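4.2 The bed as a halfway house: where clothes wait in the bedroom
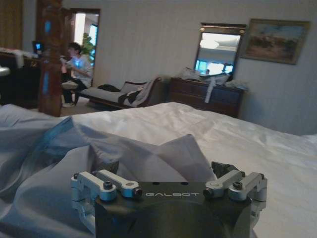 Figure 4. A bedroom in the study, with the bed, the bench by the back wall and the dresser.

Armindo Abreu objected to the word "mess" the first time I used it in a draft, and his note in the margin ran to half a page. A mess, he wrote, is what you call someone else's system when you haven't lived in it, and if I wanted to write a section on bedrooms I should start by asking where things are on their way to. I grumbled about that for a week or so and then rewrote the section around it, so what you're reading owes a lot to that margin.

I'll start with the bench, then, because the bench is where I changed my mind. When we planned the interviews I had a tidy little picture in my head of how clothing moves through a bedroom. It comes off the body, it goes to the wash or back to the drawer, end of story. Our coding sheet had two boxes for it! By the second household we had scribbled a third box on the sheet by hand, and by the fourth we had given that box a name, which was "resting." Clothes that are resting have been worn but aren't dirty, or they're clean but haven't made the last few steps to the drawer. They need a flat surface or an arm to hang over, and they need to be seen, or else people forget they own them.

In Figure 4 the resting place is the gray upholstered bench along the back wall. There's a heap of dark and light clothing on it, and some of it hangs over the armrest on the right. Next to the bench stands a dresser, with drawers, close enough that you could move the whole heap over without really walking anywhere. I find that closeness fascinating. My first assumption (and I think it's most people's) was that clothes pile up when storage is too far away, and that a dresser moved nearer the bed would soak up the pile. In our interviews distance hardly came up. What came up, over and over, was the drawer itself: opening it, finding the right stack, folding the thing to fit the stack, pushing the drawer shut on a sleeve and having to open it again. A bench asks for none of that. You let go of the shirt and you're done.

The top of the dresser tells a related story. White items and clothing have gathered there too, with a white strap or cloth hanging down over the front of the drawers. We saw this in enough bedrooms that we gave it a code of its own, "lid," meaning things that sit on top of the storage they might belong in. People laughed when we read them the code name, and then they got a bit defensive, and then they usually told us something useful. One woman said the top of her dresser was for anything she had decided about but hadn't acted on. A man in another household said his was for "things that are basically in the drawer already," and I've been using that phrase about my own dresser ever since. I should say plainly that we didn't ask anyone to open their drawers, so I can't tell you how often the lid fills up simply for lack of room underneath. Aiguo Tan thinks that's the bigger part of the explanation and would have liked us to ask. He's probably right, and it's on the list for the next round.

Now the bed. It gets its own heading in most of the housekeeping literature I grew up on, and the advice is nearly always the same: make it first, and the room will follow. We were curious whether people's beds worked that way, so we asked them to talk us through the bed layer by layer, and we wrote down which layers they counted as part of "made." The answers were all over the place. For some a bed was made if the bottom sheet was on and reasonably flat, and the blanket could be wherever it liked. For others the blanket was the whole point, and a bed with its blanket in a heap was no better than no bed at all. Look at the one in Figure 4 with those two camps in mind. The white sheet is spread out with only light wrinkles in it, and the pale blue-gray blanket is piled up in big soft folds. I've shown it to both kinds of people, and the first kind tells me it's nearly finished and the second kind tells me it hasn't been started.

That split mattered for the clothing question more than we expected. People in the first camp (we ended up calling them sheet people) were happy to use the bed as a sorting table. The sheet is a big pale surface, everything shows up against it, and you can lay out a laundry load in piles and see what you've got. Blanket people didn't like that one bit. For them anything put on the bed was an interruption, so their piles migrated to chairs, benches, the tops of things, and in one house the edge of the bathtub. Gonçalo Baptista, who did most of the late interviews, started guessing which camp a person belonged to from the state of their chair before he'd asked a single question, and he was right often enough to be annoying about it. I wouldn't lean on that as a result. It does suggest to me that the bed and the bench ought to be studied as a pair, and our coding sheet still treats them as two separate pieces of furniture.

A word about the desk, or whatever you'd like to call the dark wooden piece on the left side of the room in Figure 4. It has a white cloth draped over its top edge, with a small glowing blue screen there as well. We had trouble with furniture like this all the way through. Is a cloth over the edge of a desk a cover, or is it laundry? You can't tell by looking, and I've stopped trying. Our rule was to ask, and if we couldn't ask, to code it "cloth, unassigned" and leave it out of the totals. The unassigned pile grew larger than I was comfortable with, and I'd rather admit that here than tuck it away in a footnote.

We also asked what people do in a bedroom while it's in this in-between state, and the answer was mostly that they carry on with whatever they were doing. They sit down, they take a call, they eat a piece of toast. Tidying happened in short bursts, wedged between other things. When we asked people to say how long they thought it would take to put away everything that was resting, the guesses ran as high as 42 minutes (I love that it wasn't 40). One of our participants then went and did it while we were still putting our coats on, and it took her 13. She was more surprised than we were and wanted to know if we could write down that she'd been tired when she gave the number. So I've written it down.

What do I take from all this for the argument of the paper? Mainly that the two-box model of clothing in Section 2 needs to go, at least for bedrooms. A bench with clothes over its arm is working as storage, and any inventory that skips it will undercount how much storage a household really uses. The other thing is smaller and more practical. If you're advising people on how to arrange a bedroom, you might ask them where their clothes rest before you tell them where their clothes belong. Armindo would like me to go further and drop "belong" altogether. We argued about that one through most of October, and I've kept the word for now, with a promise to come back to it in Section 5, where the kitchens make the problem quite a bit worse.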